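Pralosano Signing Table - Ceremonial Hire and Sale

Product reference 2269

The Pralosano is a table for the signing of the register at weddings, civil partnerships and renewals of vows. It is supplied by Listent to register offices, country houses, hotels and places of worship, and may be bought outright or hired for a single day.

The signing is often the part of a ceremony given the least thought, although it is among the most photographed. Couples, witnesses and the officiant must all be able to reach the document in comfort, and guests should have a clear view of the couple's faces. The Pralosano was drawn up by Samuele Gatti with these needs in mind, following visits to 11 venues. 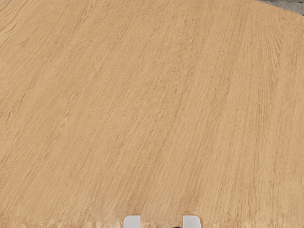

Ceremonies differ a good deal in their formality, and the choice of surface should follow the style of the room. For daytime weddings with pale flowers and light dress, we advise a top left uncovered. A light, oak-like finish in honey and sand tones, with fine streaks of darker tan running through the grain, sits well beside ivory and cream and does not compete with a bouquet laid upon it. Evening ceremonies may call for a cloth, and the Minja range of table linen is offered for this purpose in white, silver and deep red.

Hire and purchase

The purchase price is £3794, including delivery within mainland Britain. One-day hire is £452, which covers delivery on the morning of the ceremony, placing and collection. A matching pair of Lillent chairs may be added to either order - please ask for a written quotation.
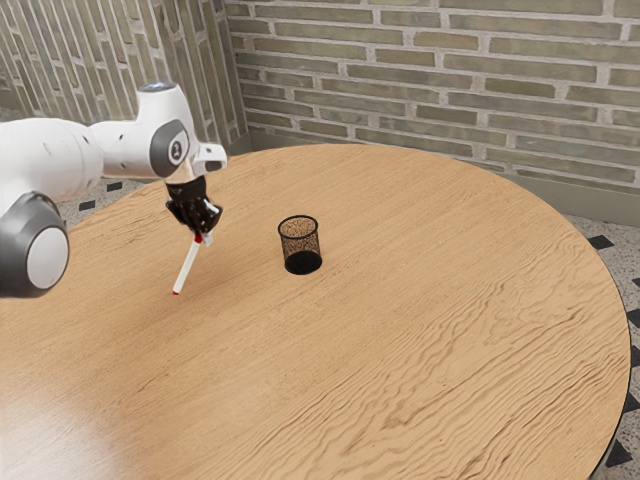 Hire customers are asked to confirm the time of the ceremony and the name of the person receiving the table at least 14 days beforehand. Where the venue has stairs or a narrow entrance, this should be stated when booking. Dates in October are taken early, and a deposit is required to hold them.

Flowers in water must stand on a tray or mat. Candles are permitted only in closed holders. Confetti should be brushed away before the table is moved, as paper petals can leave colour on the surface.

Enquiries about hire for royal, civic or military weddings, where an order of ceremony has already been fixed, should be addressed to Jomar Panganiban in the Ceremonies Department.

Prices were last reviewed on March 23, 2025 and include VAT.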